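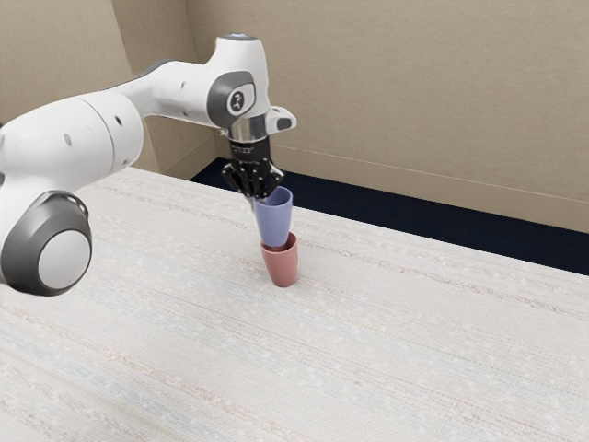 浅蓝色塑料杯叠进粉色塑料杯。

分类:厨房电器 > 洗碗机 > 台式
打印本文 | 用电子邮件发送
2018年11月19日 文:本站评测编辑

Hermans 台式洗碗机使用评测

我租的房子厨房很小,水槽旁边只剩一段台面,装不下嵌入式洗碗机,房东也不同意改柜子。去年冬天手上裂口子,洗碗成了苦差事,于是开始看台式的。比较了几款以后,在 Grovport 的一家电器店买了 Hermans 这台,价格396元,是店里清仓的展示机,所以比正常售价低很多。外壳右侧有一道浅划痕,其他没有问题。下面写的是我自己的使用情况,供同样住小房子的人参考。

安装

机器有两种进水方式,一种接水龙头,一种手动往水箱里倒水。我用的是后一种。加满一次要10升水,机器会响一声提示已满。用普通水壶要来回倒好几趟,后来我换了一个带嘴的大水桶,省事一些。排水管直接搭在水槽里,末端有个挂钩,挂钩偏松,头一次用的时候管子滑出来,地上湿了一片。之后我用一个晾衣夹固定,没有再滑过。

机身深度457毫米,买之前一定要量台面。我家台面刚好放得下,但门打开以后会挡住抽屉,洗碗的时候拿不了筷子和勺子,要提前拿出来。机身上方最好留空,开门时蒸汽往上走,吊柜底板如果是贴皮的,时间长了可能会翘边。我在柜子底下贴了一层铝箔胶带。

容量

说明书上写的套数是按标准餐具算的,对家里的碗没有太大参考价值。我平时放的是饭碗、菜盘、汤碗,加上杯子和一把锅铲,两个人一天的量一次能洗完。炒锅放不进去,小奶锅把手朝里可以放,但放了它就要少放一排盘子。

碗架的间距是按浅盘设计的,深一点的饭碗只能斜着插,而且要隔一格放一个,不然碗底洗不到。上层的杯架可以折叠,折起来以后能放高一些的杯子。塑料杯很轻,喷水臂转起来容易把杯子打翻,翻过来以后就是一杯脏水。我的办法是把塑料杯放在杯架最里面一排,用旁边的瓷杯挡住。叠在一起的杯子一定要分开放,叠着洗等于没洗。洗之前也要看一眼杯底有没有耐热标记,没有标记的我还是手洗。

清洗效果

日常的油污没有问题。番茄炒蛋、红烧肉的盘子,刮掉残渣后直接放进去,标准程序能洗干净。放了一夜的粥碗会剩一圈,需要先泡。蒸蛋的碗最难洗,标准程序洗不掉,强力程序大部分时候可以。

玻璃杯洗出来的效果和水质关系很大。我住的这一片水偏硬,不加软水盐的时候杯壁上有白点,加了以后好很多。漂洗剂的刻度出厂时设得偏高,杯子上会有淡淡的一层彩膜,往下调两档就没有了。

快洗程序我用得不多。它适合只沾了水和茶渍的杯子,油盘子放进去,出来摸着还是滑的。

烘干是这台机器比较弱的地方。它没有热风,只靠最后一次漂洗的余温。瓷碗和玻璃能干,塑料制品基本上都带着水珠。洗完以后把门开一条缝,晾到第二天早上,情况会好一些。急着用的话准备一块擦碗布。
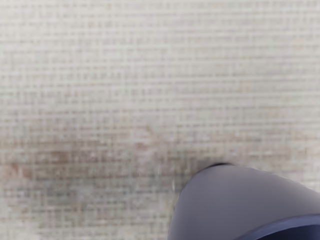 浅色细格纹表面,中间一带颜色不均匀。

顺便说一下台面。排气口在机身前下方,强力程序最后一段会有热气出来。如果台面铺了布或者编织类的垫子,建议把垫子从排气口前面移开,热气和水汽长期对着一个位置吹没有好处。我最早在机器下面垫过一块防滑垫,后来拿掉了,因为垫子软,机器放上去不平,门关起来要用力。机器底部的四个脚可以旋转调高低,直接调脚更可靠。

噪音

进水和排水时声音最大,隔着一道门能听见。中间清洗的时候是持续的水声,开着电视不受影响。厨房是开放式的话,晚上睡觉前启动可能会介意。我一般是晚饭后马上开,睡前正好结束。

耗材

洗碗粉我试过两种,一种是随机附送的 Hermans 小包装,一种是超市里的 Brurnum 洗碗块。洗碗块用起来方便,但整块对这台小机器来说偏多,洗完门封条上有时会留下粉末,掰成两半刚好。粉剂可以自己控制用量,便宜一些,缺点是容易受潮结块,要放在密封罐里。目前我用粉剂多一些。

清洁保养

底部滤网每周要拿出来冲一次。滤网分内外两层,逆时针旋一下就能取出,装回去的时候箭头要对准,没对准也能关门启动,但残渣会被打回碗上,这一点设计得不好。喷水臂的小孔被芝麻堵过一次,用牙签挑出来就行。门封条下沿容易积水,隔几天擦一下,不擦会有味道。

售后

保修期2年。用到第三个月的时候面板上的一个按键不灵,打电话给 Mornport 的维修点,对方让我先断电再重启,没有用,之后约了上门。师傅换了整块面板,没有收费,也没有要求我提供原包装。等配件的时间比较长,前后跨了两个周末,其间我只能用另一个程序代替。

优点
进水方式灵活,租房可以用
日常油污洗得干净
脚可以调高低

缺点
没有热风烘干
碗架不适合深碗
排水管挂钩偏松
滤网没装对时没有提示

总的来看,按我买的价格,这台机器值。按正常售价就要再考虑,同价位里有带热风的型号,只是机身更宽,我家放不下。一个人住、每天只有两三个碗的,用处不大。两个人做饭比较多、又不能改橱柜的,可以去店里看看实物,最好带一个家里的饭碗去,往碗架上插一下试试。

打印本文 | 用电子邮件发送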